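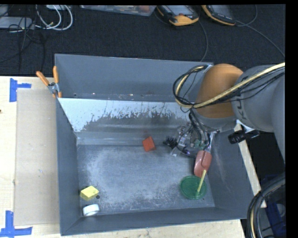

Item 1: Planner and the crowded side of the bin

I took the notes again, so blame me for the spelling. Madalena Moreira opened with the Larnico planner, which still gets shy when things lie close to the right wall. The pinkish-red piece and the green disc nearly touch, and the stick lying over the disc makes it worse (the segmenter loves merging those into one blob!). Elleck asked if we could just raise the wall margin. Madalena said no, we'd lose half the grasps, and I'm with her on that one.

Agreed: split the masks by depth edge first, then plan. I'm doing it on the Belik branch.

Item 2: Scratches on the floor

The perception node keeps proposing picks on the whitish scuffs, mostly over on the left. Bastos wants a fresh background model, and we had a good long natter about how often to refresh it. We settled on every 300 cycles, to be looked at again in November.

Item 3: Logging

More than 9 of the replay files wouldn't open. Wrong header version, my fault, sorry all! I'll push the converter tonight and Bastos will rerun the lot.

Item 4: Next meeting

Same room, 2 o'clock. Elleck to bring the timing plots.

Last updated: November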